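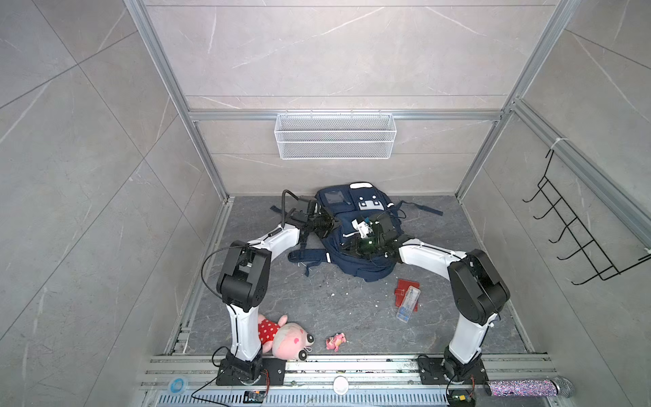

By Fiifi Kpodo

How to shop around for a planned medical test before you book it

My sister-in-law called me on a Thursday evening with a hospital estimate in her hand and asked whether $2,893 was a normal price for a knee MRI. I said I had no idea, and I've worked in and around medical billing for most of my adult life! Prices in health care are hard to see even for people who deal with them every day, so please don't feel silly if you've never tried this. It takes an afternoon of phone calls, maybe a second one if you get put on hold a lot (you will), and it works best for things you can schedule: scans, blood work, a sleep study, a routine scope. If something is an emergency, close this page and go get care.

What to have in front of you

Your insurance card, a pen, and the written order from your doctor. If the order is sitting in the doctor's computer and you've never seen it, call the office and ask them to send you a copy.

Step 1. Get the billing code

Ask the doctor's office for the procedure code. It's usually five characters long, and every clinic you call will want it. Ask too whether the test is "with contrast" or "without," and whether both sides of the body are being done. I once spent half a morning in Forkevthorpe collecting prices for the wrong scan, and I'd like to spare you that.

Step 2. Find out where you stand with your plan

Call the number on the back of your card. You want to know how much of your deductible is left for the year, what your share is after that, and whether the test needs approval ahead of time. My sister-in-law has a Drestano plan, and the woman who answered was very patient and stayed on the line while we wrote it all down. Get the name of the person you speak to and a reference number for the call.

Step 3. Call 3 places

Try your local hospital and then a couple of independent centers. We called the hospital first, then Sadowski Imaging, then a small clinic over in Illach, which is a bit of a drive but a pretty one in July. Here's more or less what I say:

"Hello, I have an order for a test and I'm comparing prices. The code is such and such. What is your rate with my insurance, and what is your cash price? Does that include the fee for the doctor who reads the results?"

That last part matters a great deal. The reading fee often comes as a separate bill from a separate company, and in our case one center left out $109 until we asked. Write the answers side by side on one sheet.

Step 4. Ask about the cash price, even with insurance

Sometimes it's lower than what you would pay through the plan. The catch is that cash you pay on your own may not count toward your deductible, so if you expect a lot more care this year, going through the plan could still be the better deal. Jui-lin Sin, who trained me years ago, used to run the numbers both ways on the back of an envelope, and I still do.

Step 5. Get it in writing

Ask for the estimate by email or mail, and save it. Then go back to your doctor's office and have them send the order to the place you picked. Ours took a few days and one polite reminder.

When the bill arrives, hold it up against the estimate line by line before you pay a cent. If something is off, call billing and read them both figures.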